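Ovik pick-and-place set, data card
Last edited 24th April

Summary

Ovik is a set of short demonstrations of tabletop pick-and-place, recorded with a hand-held gripper and used to train the Stivetance policy. It goes with our report on how much a marker-based width signal helps when the policy has to work in a room it was not trained in.

Contents

108 demonstrations for training, 30 for validation. Each one has video from the gripper camera, the gripper pose and the opening width. Pose comes from the video and the motion sensor together. Width is read from the printed markers on the fingers.

Method

We trained two versions of the policy on the same demonstrations. One gets the width as a number at every step. The other gets video only. Everything else is the same, including the seed and the number of steps. Each version was then run 30 times on the arm.

Result

The version with width dropped fewer cups. On flat or thin objects we saw no clear difference. Video-only runs mostly failed at the moment of closing, when the fingers hid the object from the camera. Logs for all runs are in the folder "gill".

Known problems

Width is missing wherever a marker leaves the view or gets too dark to read. We fill gaps of up to 115 milliseconds by interpolation and flag anything longer. 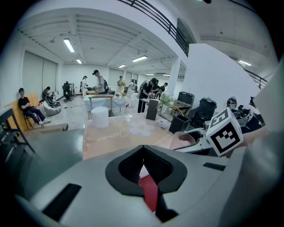
Pose drifts when the gripper is held still for a long time, and the February recordings are worse for this than the later ones. Run the script soron_check before training and drop whatever it marks in red.

Contact

Recording and cleanup: Annick Zacharias, Dale Wong
Training code: Erhan Çınar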